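Search the archive
Search Advanced Sort by date

[shareholders] Rundley: notice of board changes and revised record time 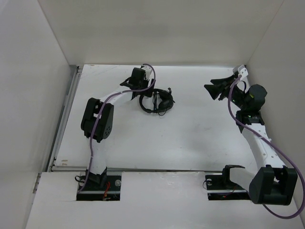

Brian Mosoti wrote:

> The notice circulated in October states that the chair of the audit
> panel will stand down once the Garg transaction has closed. It does not
> state who will sign the half-year accounts if closing is delayed. Holders
> in the Wurari register would also like to know whether the 2300 cutoff
> for proxy forms is local time or head office time, as the form and the
> covering letter do not agree.

The Company Secretary's office thanks Mr. Mosoti for his message and replies to both points for the benefit of all subscribers to this list.

On the accounts. The present chair of the audit panel has agreed to remain in post until the half-year accounts have been approved, whether or not the purchase of Garg has closed by that date. The board passed a resolution to this effect after the notice had gone to print. A corrected page will be sent with the next mailing, and the version held at the registrar has already been replaced. The search for a permanent successor is being handled by Iven, which has been asked to consider candidates from outside the group as well as the two serving directors who have put their names forward.

On the proxy forms. The cutoff is 2300 head office time for every register, including Wurari. The covering letter is correct and the form is in error. Forms already lodged remain valid and need not be sent again. Holders who wish to change an instruction may do so up to the cutoff by quoting resolution 2 and their account reference. The reference appears at the top right of the dividend slip.

Several holders have also written to ask about the minimum holding for attendance in person. There is none. The figure of 2000 shares mentioned in earlier correspondence applies only to requests to place an item on the agenda, and no change to that threshold is proposed this year.

Questions about the terms offered to Garg shareholders should be directed to the registrar under reference 1709. This office is not able to comment on the price, or on the position of the lenders, before the circular has been issued.

Replies to this message go to the whole list. Please remove account numbers before posting.

Office of the Company Secretary
Rundley

Contact the list owner | Copyright Rundley | Back to top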